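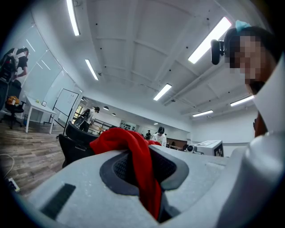
Gallery page for the Culelbridge cloth sort, finally up, sorry for the wait. We had the big room all Friday, 8 til 5, and it was worth every penny of the hire. White ceiling, long tube lights the whole way down, so a red looks like a red and you're not guessing if it's rust or brick. The red cloth got the good light too - look at the soft folds in it. Anyone asking where we mean by "the lamp end", it's down where the ceiling drops and the two round dark pendants hang side by side. Glass partition is the other landmark.

More going up as I get to them. Notes for now, short ones, in the order we did things.

Unpacking
Bags in from the van, straight onto the floor. Took longer than last year becuase the labels were inside the bags and not on them. Outside next time please!!

First sort
By color only. Don't stop to check size, don't stop to check for holes, just color. 676 pieces by lunch, counted twice.

Reds
Biggest pile by a mile. Table runners, napkins, plain squares, a lot of leftover holiday stuff. Plain squares go to Plimix for the lending shelf, anything with a pattern stays with us.

Blues and greens
Smaller than we hoped. If you have blues at home we want them - any size, hemmed or not.

Whites
Slow. Every one gets held up to the light for stains. Yellowed ones are in the soak bin and we'll see how they come out.

Folding
Thirds the long way, then in half, then in half again. Fold facing out on the shelf. Somebody always does quarters and then the stack leans. Check the sheet taped to the shelf if your not sure.

Mending pile
23 pieces, mostly loose hems and one torn corner that might be past saving. The Skellix kits have red, white and navy thread, no green, so bring green if you've got it.

Rags
Anything too far gone gets cut up for the print studio at Lumanlan. They take up to 17 bags and then they're full. Cut off buttons and zippers first. Buttons in the jar.

Packing up
Heavy on the bottom, napkins on top, color on the label in BIG letters. Lids on all the way or they don't stack.

Room back the way we found it
Tables wiped, chairs pushed in, lint swept up. Check under the tables, two napkins turned up there after we'd already taped the boxes.

Next one is in April, same room if we can get it. Would love to hit 700 pieces. Bring scissors with your name on them, a lunch, and shoes you can stand in. Parking round the back - the front lot gets locked at 5.

Want a full size copy of anything on this page? Send a note with the section name and I'll dig it out.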